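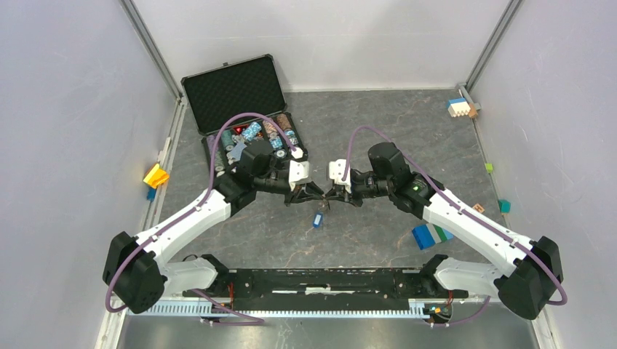 Attachment 1: blue block and open case on the stone-patterned top

Ticket 40-18: Case contents don't match the packing list
Opened by: Rogério Prado
Site: Tustinley, table room
Status: Open, waiting on supplier

February 4, 2022
The Boltetis list says every piece goes back in the case and the lid shuts flat. I have my doubts. We have tried it 7 times, in the order printed on the sheet, and the lid stays up at the hinge side every time. Support says the case is fine and we must be packing it wrong. Maybe. I'd like to know who tested it and with what.

Reply from Tam:
Please confirm that the pieces are from the same set. Sets from before April had a deeper case.

Reply from Rogério:
Same set, same order, same invoice. The small blue block in the attachment is the piece I mean. The sheet shows it in the bottom layer. Put it there and the next piece up rides high. Leave it out and the lid closes, so I don't see how this is a packing mistake.

Reply from Tam:
Try turning the block on its side. That fixed it for another customer.

Reply from Rogério:
Tried it. The lid drops a little and then pops back up. I also pressed on the lid for a full 50 seconds, as the help page suggests — no change, and I'm not going to lean on a hinge any harder than that.

Rodov has offered to send a second case. I'll take it, but if it comes off the same shelf I expect the same result. Please send the inside depth of both versions before anything ships. Leave this ticket open.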